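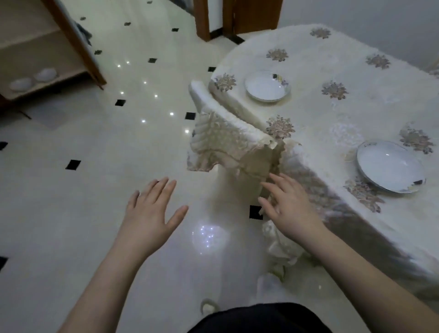

Dressing a Dining Room: My Home Textiles and Storage Project

Last updated: February 27, 2025

So my project started with a chair cover. I signed up for the household design module in January thinking I'd do something with lamps, and then I spent an afternoon fussing with the cover on a dining chair and changed my topic on the spot. It's cream, it has a quilted skirt with lace trim and ruffles, and getting the folds to sit right down at the front is fiddly work! You smooth one bit and another bit bunches up near the floor.

My question was pretty simple. How much time does a "dressed" dining room cost you, compared with a bare one? By dressed I mean covers on the chairs and a proper cloth on the table (the one I worked with is white and plush, with embroidered flowers in muted pinks and browns, and I love it). My advisor, Takeshi Yokoyama, told me to stop saying "it takes forever" and get a timer, so I did.

What I did

I kept a log in a notebook and split everything into 2 jobs, fabric and dishes. Fabric meant straightening, smoothing, brushing off crumbs and putting covers back on after washing. Dishes meant taking things out of the cabinet, wiping them and putting them back. I timed in seconds, which was a pain to add up later, but minutes turned out too coarse for something like tugging a corner straight.

The fabric total came to 1,419 seconds over the whole log. Dishes were only 300. I really expected it to be closer! My best guess is that a plate has one right place to go and a ruffle has lots, so I kept going back to the same corner and fixing it again (my own fault, partly).

I also tried pinning the skirt on one cover. It held its shape better, but sitting down on it felt risky, so I took the pins out the same day and didn't log it.

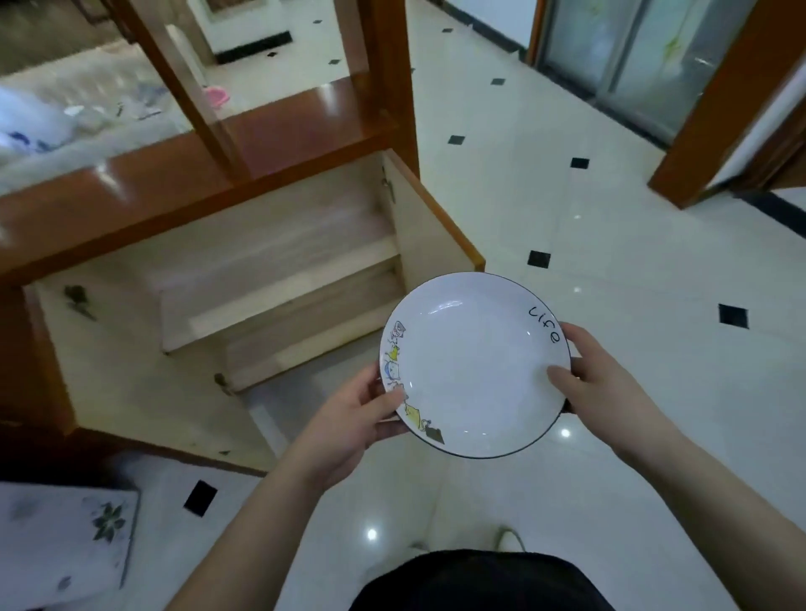
The cabinet

I got more interested in this part than I planned to. The cabinet is wood, a shiny orange-brown on the outside and much paler inside, and the shelves step back in tiers. With the doors open and the shelves bare you can see how the space works, and I ended up sketching it for my folder.

My favorite dish is the white one with the thin dark rim. It says "Life" in black script along the edge and has little cartoon characters running down the other side. It's fairly deep, so I tried it for soup and for fruit, and I'd put it low down where it's easy to grab.

What I'd change

I'd log more than one room, and I'd get somebody else to do the smoothing too, as I'm clearly picky. I'd also like to try a plainer cover with no ruffle and see how far the 1,419 drops. The cream one is staying on the chair either way.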